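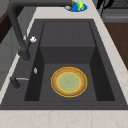 Why does the arm slow down before it reaches for the plate?
The planner caps joint speed once the wrist passes below the height of the sink rim. We set the cap low for the first round of runs and can raise it per task in the config file.

Sisum project notebook, sink task
5th September
Entry by Myrto Vlachopoulos

Kitchen sim loads on both lab machines now. Petro rebuilt the sink collision mesh overnight. The old one was a single convex hull, so anything spawned in the basin got pushed up onto the deck on the first step. New mesh has separate floor and walls, and the step in the back wall is modeled too. The plate settles on the basin floor and stays there.

Task definition, as agreed with Dilani: one round plate, flat in the basin, nothing else in there. Arm picks it up by the rim, lifts clear of the sink, places it on the marble in front. Success is checked on plate height and tilt at the end of the episode. No credit for a lift without a place.

Start pose for the plate is right of center and toward the front. Michalis wanted full randomization from day one. We are holding it fixed until the scripted policy is stable, then jittering x and y, then yaw. Yaw should make no difference on a round plate, but the grasp sampler uses the plate's own frame, so it does make a difference in our code. Ticket open, assigned to me.

Runs so far:
Scripted policy, fixed pose, 500 episodes. Failures fall into 2 groups.
a) Finger tip hits the basin floor before closing. The grasp height was taken from the plate's origin, which sits at the underside. Added an offset. Rerun pending.
b) Forearm clips the faucet neck on the way in. It rises on the left and curves over toward the back, and the planner was treating the whole faucet as a vertical cylinder at the base. Petro is swapping in three capsules along the neck.

The short fixture at the front left of the deck has the same problem on a smaller scale. Its lever points in toward the basin. No contacts logged against it yet, but the left approach passes close. Give it a box and forget about it.

Segmentation: the thin yellow rim is easy for the color threshold. The green center is pale and gets dropped in low light settings, so the mask comes back as a ring. Filling the ring fixes the centroid. Achilleas pointed out that the blue dish behind the sink has a green thing with yellow on it, and the threshold picks that up as a second candidate. Crop to the basin before thresholding. Done, committed.

Lighting: left and right walls go nearly black at the default setting. Leave as is for training, add a brighter variant for the Arnham demo.

Seeds: use 1122 for debugging and 3875 for the numbers that go in the report. Please stop changing the seed in the shared config. Pass it on the command line.

To do
- rerun with height offset (me)
- faucet capsules (Petro)
- yaw ticket (me)
- write up the success check for the Kornusden entry form, they want it in plain words (Dilani)
- ask Alexiou for the gripper model with the longer fingers. If it doesn't come before January we stay with the stock one

Disk on the second machine is nearly full again. Episode logs older than the new mesh can go, Michalis has a copy.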